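Preparing a Supplemental Lineage Application
Semedach Lineage Society – Office of the Registrar
Revised 2021-07-27

Members in good standing may file a supplemental application to establish descent from an additional qualifying ancestor. The steps below apply to all chapters, including Gurnimen and Khurana.

Before You Begin

Confirm that your original application is on file with the Registrar. Members admitted under a record copy numbered 69 or lower must request a certified transcript first, as those early papers were not indexed by generation.

Step 1. Complete the Worksheet

Enter each generation in order, starting with yourself. Give full names, dates and places as they appear in the records. Women are entered under their birth names. Leave unknown fields blank – do not write "unknown" or estimate a year.

Step 2. Gather Proof

Each link between parent and child must be supported by at least one document. Birth, marriage and death certificates are preferred for the most recent generations. For earlier ones, the Registrar accepts wills, deeds, church registers, pension files and census returns. Published family histories are accepted only when they cite their sources.

Step 3. Mark the Copies

Submit photocopies only. Write the generation number in the upper right corner of each page and underline the relevant names in red pencil. Do not use highlighter, which darkens when scanned. Applications are limited to 40 pages of proof.

Step 4. Document Service

Name the unit, office or act of support on which the claim rests, and attach the page that records it. Where two men of the same name lived in one county, include a short statement showing which of them is your ancestor.

Step 5. Sign and File

Sign the form before a chapter officer and mail it with the fee of $38 to the Registrar, Colon office. Applications received by the end of August are reviewed in the fall session. 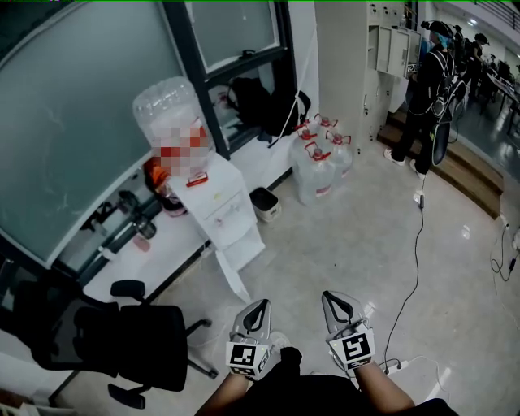
Office chair and power cords on the tile floor.

If Your Application Is Returned

A returned application carries a letter listing the items in question. Reply within 9 weeks, enclosing the letter and any new proof. No second fee is charged during that period. After it has passed, the file is closed and a new application is required.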